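Home Current listings Trades Technical Part-time Log in

Seating Assessment Technician (part-time, fixed term)

Brudeck, Pultthorpe site
Reports to: Eugeniusz Szewczyk, Workplace Fitout
Reference: 261

Brudeck requires a technician to inspect, adjust and catalogue task seating across its workshop and office areas. The position runs until the end of November and covers 1,599 registered chairs. Hours are 17 per week, worked between 7:00 am and 3:30 pm by arrangement.

Duties

Inspect gas lifts, tilt mechanisms, castors and armrest fixings. Record each defect against the asset number in the Lacson register. Adjust lumbar and headrest positions to the default settings in the fitout manual. Tag any chair that fails the static load check and move it to the holding bay. Minor repairs (castors, arm pads, loose fasteners) are completed on the spot; all others are referred to the contractor, Vellex, on the standard form. 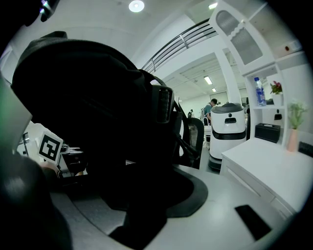 Seating at the site is of mixed type and is not assigned by floor. The technician must be able to apply the correct inspection sheet without supervision. Padded backs with a headrest, such as the black one at the front, are assessed on sheet 2, which covers seam wear, foam compression and headrest play. Black mesh backs of the kind standing beside it are assessed for mesh tension and frame cracking. Chairs are often parked close to work tables carrying cables and small parts, and must be moved clear before any tilt test. Equipment on the tables is not to be handled.

Selection criteria

Essential: Certificate III in a furnishing, mechanical or facilities discipline, or equivalent experience; ability to lift 17 kg; accurate written records.

Desirable: prior work with pneumatic seat columns; familiarity with asset labelling; current driver's licence.

Conditions

Casual rate with loading, paid fortnightly. Safety boots are supplied. Tools are supplied, except for a personal hex key set in metric sizes. Parking is available at the rear of the Pultthorpe building before 8:00 am.

To apply, send a résumé of no more than two pages and the names of two referees to Eugeniusz Szewczyk, quoting the reference above. Shortlisted applicants will complete a practical test on one padded and one mesh chair.

17 shares 2 comments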